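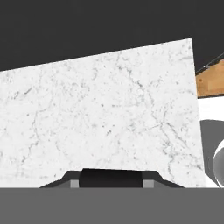 Marble worktop, greyish veins, wood on the far right

Thread: Marble for a kitchen - talk me out of it?

pastrybrush
Right, so we've finally got to the worktop stage and I have gone and fallen for white marble. Proper white with grey veins running through it. Other half wants laminate and says I'll be crying by November. We've had a quote from a yard in Stodcombe called Grerkovik and it came to 1643 all in, with the sink cut out and the drainer grooves extra. I bake a lot (bread mostly, some pastry) and we drink red wine, so go on, how bad is it?

tidemark_ed
Bad. We had it for 3 years in the old house and I couldn't put a lemon down without getting the fear. It isn't the staining so much, sealer sorts most of that. It's the etching. Anything acidic takes the shine off and leaves a dull patch and no amount of scrubbing shifts it. Get quartz and sleep at night.

Hobnob_Hill
Disagree with ed, sorry! Ask for honed instead of polished. There's no shine to lose so the marks hardly show. Ours has rings all over it and I'm fond of every one of them. And for pastry it's lovely, stays cool even with the oven going.

tidemark_ed
Being fond of rings is a choice I suppose. I wasn't.

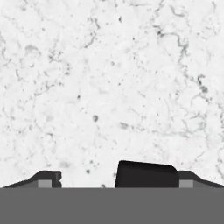

Stodcombe, November

pastrybrush
Went back to the yard this morning and had a good long look. The veins are much busier than I remembered from the little sample, with one dark one that curls right round on itself like a hook, and a blotchy knot further over that I can't decide about. Would you ask them to cut round something like that? I keep swinging between "character" and "looks like somebody spilt something".

grout_expectations
Ask to mark up the slab with them before they cut. Any decent yard will let you lay the template on it and shuffle it about. You can usually lose a bit you don't like in the sink cut-out or get it under the kettle. Do check which way the veins will run at the join too. Ours meet at a right angle in the corner and it bugs me every single day.

Hobnob_Hill
Keep the knot! You'll miss it if it's gone.

mrs_ladle
Has anyone had the Erau stuff, the printed quartz? My sister-in-law has it and from the doorway you'd swear it was marble, but the same squiggle turns up twice on the one run and now I can't look at anything else when I'm round there.

tidemark_ed
We've got Erau now in the pale one. Two squiggles, yes. Also no rings, no sealing and I cut limes straight on it like an animal.

grout_expectations
Don't put hot pans on it though ed. Resin doesn't like heat, and my neighbour has a lovely yellow circle to prove it. Marble's better there, but I'd use a trivet on either.

pastrybrush
How often are you all sealing? The yard said once a year, the leaflet says every six months, and a bloke in the queue said he'd never bothered.

Hobnob_Hill
Do the water test. Leave a few drops for ten minutes or so, and if the stone's gone darker underneath, it's due. Mine goes almost a year. The sealer takes me 60 minutes with a cup of tea in the middle, you wipe it on, leave it, buff it off. Don't let it dry on the surface or you'll be there all night.

mrs_ladle
And bin the vinegar spray! Washing-up liquid and warm water, then dry it off. I did one wipe with vinegar on my windowsill (marble, from Ham, off the reclamation place) and it looked like I'd breathed on it permanently. 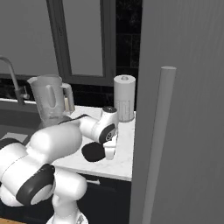 White marble again, in an all-grey kitchen

pastrybrush
What do we think about marble with everything else grey? Other half has come round to the stone but now says the units have to be grey as well, and I'm worried it'll feel like living inside a filing cabinet. We've got north light and not much of it.

grout_expectations
Too cold for north light, I'd say. Go for a warmer white on the walls at least, and a bit of wood somewhere. Oak shelf, chopping boards left out, anything.

tidemark_ed
I like it all grey. Hides nothing but looks smart.

Hobnob_Hill
Wood, wood, wood. Also what edge are you having? Nobody's mentioned edges. Square ones chip if you catch them with a casserole, so get them to take the corner off slightly - it's called a pencil round and ours didn't charge for it.

pastrybrush
Ooh, hadn't thought about edges. Will ring Grerkovik and ask. I'm leaning honed, pencil round, wooden shelf, and keeping the knot if it ends up behind the bread bin. Drainer grooves, yes or no?

mrs_ladle
No. They're a pig to clean.

tidemark_ed
Yes to grooves. Otherwise it all runs under the toaster.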